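June, notebook, Bastthorpe flat, kitchen bench + floor

Started 2.15pm, later than wanted. Sink job first, floor after.

Sink: double, stainless. Left basin kept for washing, right one for the rack. Went back and forth on this last week, have settled on rack IN the basin instead of on the worktop. Drips go straight down the plug and the worktop stays clear for chopping. Downside, you lose a basin. Fine for two people's plates, hopeless after a roast.

Tried the Petmont rack liner again. No good. Slides about, goes slimy underneath, have taken it out for good. Bars on their own drain better. Flat things are the trouble: lay them down on the bars and water sits on top. Stand on edge if poss. Bowls upside down, tilted a bit. Cutlery NOT through the bars, lost a teaspoon that way and had to have the whole thing out.

Descaler for tap base: Cuviveo, 407 ml bottle by my jug, label says otherwise. Cloth soaked in it, wrapped round, left while I did the shelves. Rinse well. Dont let it sit on the worktop, wipe at once.

Limescale round the plug: still some. Bicarb next time before going at it with anything rough.

Carpet: tiles, low pile, grey. Hoovered along the streaks then across them. Across picks up more, no idea why. Bag weighed before 961 g, didnt weigh after, idiot. Edges of the tiles hold crumbs so crevice tool there. One corner lifting near the door, needs double sided tape, not glue, or we'll never get it up again. Spare tiles are in the Mwaipopo box under the stairs, batch 2849, check batch before swapping any as the greys dont all match.

To get: tape, bicarb, new scourer (soft one), washing up liquid nearly out.

Rack side of the sink, and a bit of the carpet.
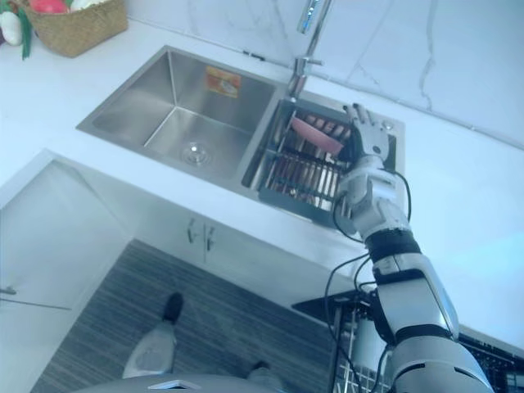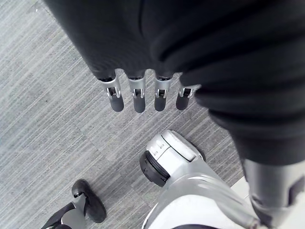 Q from the margin: how often should the rack come out for a proper scrub?

Once a week, hot water and washing up liquid, old toothbrush between the bars, then wipe the basin underneath before it goes back in.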